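Home | Projects | Reports | Contact | Search

Small Household Waste Bins: Use and Upkeep
Progress report to the Gikside fund, second period
Prepared by Delwyn Treloar, with Aoife Brennan

1. Position at the end of the period

Work is on schedule. The purpose of the grant is to find out which small pedal and flip-lid bins stand up to daily use in shared housing, and to write buying advice that a housing officer can apply without specialist help. The first period covered the household survey. This period covered lid and hinge checks on the shortlisted bins, together with the first draft of the cleaning sheet.

Survey returns closed at 426 households. Of these, 33 were set aside as incomplete and have not been used in any table. Lorraine Tomoana has finished the coding and the data file is ready for inspection on request.

2. Lid and hinge checks

Each bin is stood on a table for inspection, which brings the rim and hinge up to a working height. The body is checked first, then the rim, then the lid. Pedal action is checked separately on the floor, as a bin on a table does not behave as it would under a foot.

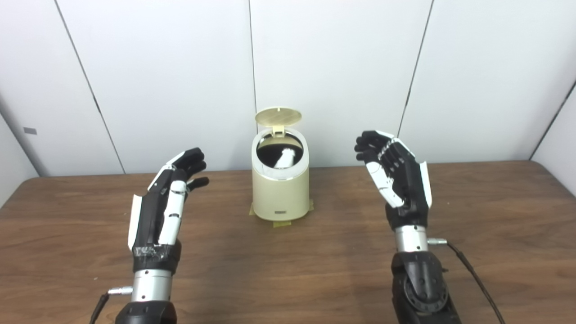
Figure 1. Cream pedal-style bin on the wooden table, white panelled wall behind.

The agreed programme is 200 lid movements per bin, with a pause for inspection after the first 100. At each inspection the following are entered on the sheet:

- side play at the hinge, by hand
- whether the lid stays up unaided when fully open
- marks on the rim where the lid meets it
- any change in the closing sound, in plain words

The last item was added at the request of Angus Nepia. Noise was the most common complaint in the survey from people living in one room, and the original sheet had no place for it. The wording is left to the person filling in the sheet. We tried a fixed scale for a short time and dropped it because two people rarely gave the same score.

The Prikine bins have completed the programme. Side play was present in all of them at the second inspection, but none had reached the point where the lid missed the rim. The Devent bins have completed the first half only. Delivery was late and two arrived with dented bodies; the supplier has replaced them at no cost to the grant. No result for Devent should be quoted until the second half is in.

3. Cleaning sheet

The draft cleaning sheet runs to one side of paper and was read by tenants in two shared houses in April. Most readers understood the steps. The weak part was the lid. The draft said only "wipe the lid", and readers took this to mean the outer face. A bin with its lid flipped up shows what was missed: the inner face can carry a textured grid pattern, and a flat cloth passes over the raised parts of a surface like that. The revised sheet treats the inner face as a separate step and asks for a soft brush. It also names the rim, which the draft left out altogether.

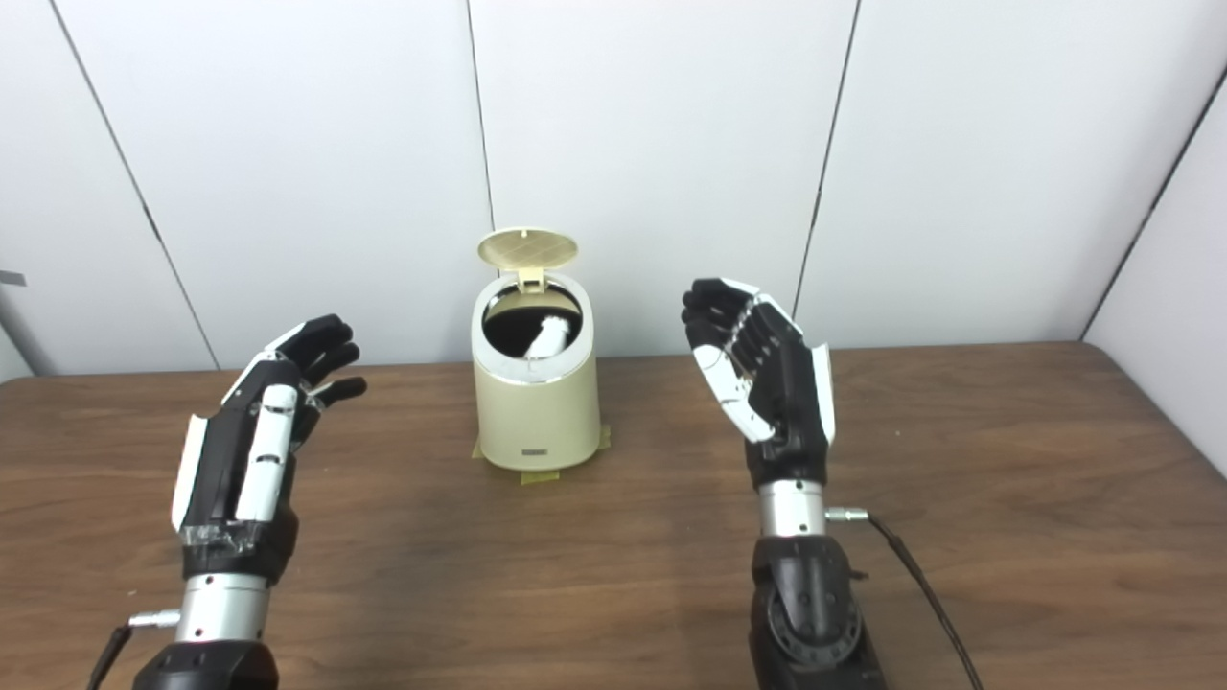
Liner fit has taken more time than planned. Survey answers showed that many households use carrier bags in place of sized liners, and a bag that is too short slips down inside the bin once anything heavy goes in. Benedita Prata has measured the openings of all shortlisted bins and is matching them against the liner sizes sold in local shops. Bodies with a slight taper, such as the cylindrical cream one with the silver metallic rim, have to be measured at the top as well as the base, and the first set of measurements gave the base only. These have been taken again.

4. Spending

Spending is within budget under every heading. The saving on printing, now that the cleaning sheet is a single page, has been moved to liners. No further transfer is expected. Transport costs for the Devent replacements were met by the supplier.

5. Matters for the funder

The Ghasemi housing group has asked to see the cleaning sheet before it is final. We would like to agree to this, on the condition that no bin is named in the version they receive. Your consent is needed under the grant terms.

We also ask for a decision on bins with removable inner buckets. They were outside the original scope, but survey respondents raised them often. Adding them would need one more round of lid and hinge checks and no extra staff time beyond that already allowed.

6. Next period

Second half of the Devent programme. Completion of the liner table. Second reading of the cleaning sheet, this time with readers who have not seen the first draft. Outline of the buying advice, to be sent to you for comment ahead of the final report.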